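Putting the fall clothes away

We moved to the Grandiswood apartments in October, and the bedroom closet is smaller than the one we had. It has one rod and one shelf. The whole place is 618 square feet, so I've had to get stricter about what goes where.

My old method was to roll everything. Rolling works for T-shirts and not much else. Sweatpants unroll the minute you pull out the pair next to them, and by the middle of the month the drawer won't close.

So I went back to folding. I do it on the bed, right after the dryer, usually a little past 5 in the afternoon when the light is still decent. The dresser is a Gavlow with three deep drawers, bought used, and the bottom one sticks if anything is piled above the rim.

For sweatpants, I lay one leg over the other and smooth them from the waist down. Then the legs go back under, and I keep folding until it's a block that fits the drawer front to back. The waistband is the thick part, so I put it all at one end and bend it down.

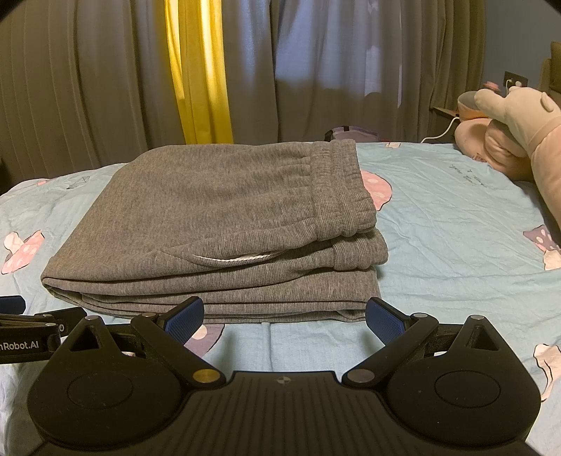
Drawstrings get tucked inside before the last fold. If I leave them out they catch on the drawer runner, and I've already lost one that way. I don't bother knotting them.

The heavy pairs go on the left and the thin ones on the right. Shorts are in a bin from Faltisura on the closet shelf until spring. I still have more than 400 photos to sort through from the move, and those are in the same closet, on the floor, in two shoeboxes. That will probably be next week's job.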